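Troro Shelf Label Printer – Set-Up Guide
Section 3: Your First Labels

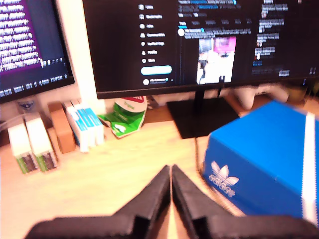

Now the fun part! By the time you finish this section you will have a working printer, a fresh roll of labels loaded and a first label stuck to something in your home. Pick that something now, so you know how much room you have to fill. A shoebox is a great first choice, and a blue Adidas one with a white logo on the front, like the one on the desk, teaches you a lot about placement – you want the label clear of the logo, on plain color, where your eye lands first. Jars, binders and drawer fronts work well too.

Before you start, you need the printer, the power cord, the starter roll from the small bag, and a soft dry cloth. Leave the cleaning card in its sleeve for now (see Section 6).

3.1 Loading the roll

1. Set the printer on a flat surface with the lid facing you. Leave enough space behind it for the lid to swing all the way back.

2. Press both side tabs together and lift the lid. It opens with a firm click.

3. Peel the tape off the outside of the roll and throw away the first full turn of labels. The glue on that turn can pick up dust in shipping.

4. Drop the roll onto the spindle with the labels feeding from the top, shiny side up.

5. Slide the gray guide in until it just touches the roll. You should still be able to turn the roll with one finger.

6. Pull the end of the strip past the cutter and close the lid. Press down on both corners.

Caution: The print head is the dark bar under the lid. It gets hot during long jobs. Keep your fingers away from it, and never scrape it with anything metal.

Note: The starter roll holds 83 labels. Full-size rolls hold 800, and the low-roll light comes on when there are 8 left.

3.2 Turning it on

1. Plug the cord into the printer first, then into the wall.

2. Hold the power button until the light turns white. The printer feeds one blank label and stops at the gap.

3. If it stops in the middle of a label, hold the feed button until you hear two beeps. The printer measures the roll again and lines itself up. Very satisfying to watch!

4. A blinking orange light means the lid is open on one side. Press both corners again.

3.3 Making your first label

1. Open the Troro app and tap New Label. Choose Demissie from the list of styles. It has thick, open letters that read well from across a closet.

2. Type a short name. "Winter boots" is better than "Boots and some other winter things." You can put the longer list on a second, smaller label.

3. Tap Fit. The app picks the largest letter size the label can hold.

4. Add a symbol if you like. There are 1,971 in the library, and the search box understands plain words, so try "snow" or "tax" or "soup" and see what turns up.

5. Tap Print. Wait for the strip to stop moving, then tear it down and to the left against the cutter.

Note: Black on white is the easiest to read on bright boxes. On clear jars, try the frosted roll (sold separately).

3.4 Sticking it down

1. Wipe the spot with the dry cloth. Skip the spray cleaners, as they leave a film.

2. Peel from a corner, bending the backing away from the label.

3. Set one short edge down, check that it is level, and smooth toward the other end with your thumb.

4. Press for a slow count of five.

Caution: Do not use paper labels in the freezer or near a stove. Use the Kirdale coated roll there instead.

Tip from our test kitchen: Danica Dimitrov labels the front and one short end of every box. When you turn a box sideways to fit one more on the shelf – and you will – the name still shows.

3.5 Saving a set

Once you like a label, tap the star to keep its style and size. Every new label you start from that star will match, and a whole shelf in one style looks wonderful. Spyros Babić, who drew the Vurwood border set, suggests choosing one border per room and changing only the symbol.

To share a set with someone else in the house, open it, tap Send, and have them accept it in their own app. Both phones can print to the same printer, one job at a time.

Go to Section 4 for two-line labels and date stamps.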